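Home | Issues | Authors | Contact

3.2 Upkeep of the gripper and wrist camera

The Kundberg cell runs one arm with a two-finger gripper and a small wrist camera. Finger tips are inspected after every 20 runs and replaced at 750. Each replacement is followed by a zero check of the gap and a new camera alignment, a task of roughly 35 minutes for one technician. The camera bracket is held by two screws, which are tightened by hand and marked with paint. Alignment is accepted when both tips appear in the lower part of the view at about the same height. Figure 3 gives a wrist view at the rim of a bowl, with one finger over the inside and the other over the gray surface.
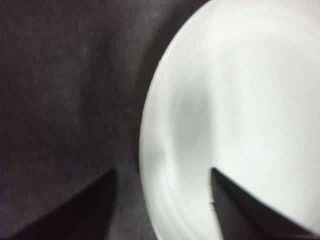
Figure 3. Wrist camera view with the fingers open at a bowl rim.

Parveen Bajwa held that the gap should be zeroed before the bracket is touched, and the Fustine procedure was changed in November to follow that order.

Comments (2)

Alo: Were the screws checked again after the tip change?

Ki: Our bracket drifted until we added a washer.

This site uses cookies. Accept | Settings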